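Household Sorting, Unit 4: Small Boxes With Divisions
Instructor: Firouzeh Arabzadeh

Handout for the evening section. Bring it back, as the copier budget is finished until December.

## Where we left off

Last time Manouchehr Pakzad argued that a divided box is "a drawer with opinions." I've decided to keep the phrase. A drawer accepts anything. A box with compartments makes you commit, and most people would sooner buy a second box.

## Terms

- **Division:** any fixed wall inside the box. If it falls over when you sneeze, it's a suggestion.
- **Stander:** an item stored on its edge.
- **Flat:** an item lying down. Flats get buried.
- **Stray:** an item of the same kind still out on the table.

## Cards

Cards are the classic trouble. They stand nicely when a section is full and slump when it isn't. Roya Khosravi inherited 579 recipe cards from an aunt in Tudton and stored them flat for years, so she knew the top one very well.

Working rules:

1. Pick stander or flat for each section before you start.
2. Do one kind of thing at a time. Phones are not a kind of card.
3. Strays go in last, once you can see what room is left.
4. Don't glue anything. (Marjan, this is in writing now.)

## Partway through

Standers, flats and strays can all turn up in one sort.

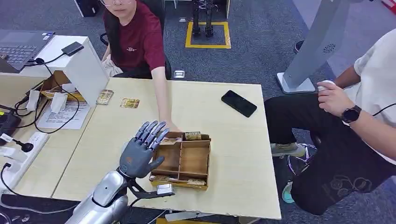 *Fig. 1. Gold-colored cards in a divided wooden box: one stander at the rear, the others flat, with strays on the table to the left.*

Decide which way you'd take the flats and write your reasons in the margin. "It looks nicer" is a reason, but I'll ask a follow-up.

## For Sunday

Read the Hirnen packet through page 22 and skip the poem. Bring one box with at least one division and enough cards to annoy you. Tahmineh Ansari has spare boxes if yours is still in Stusholm with your sister.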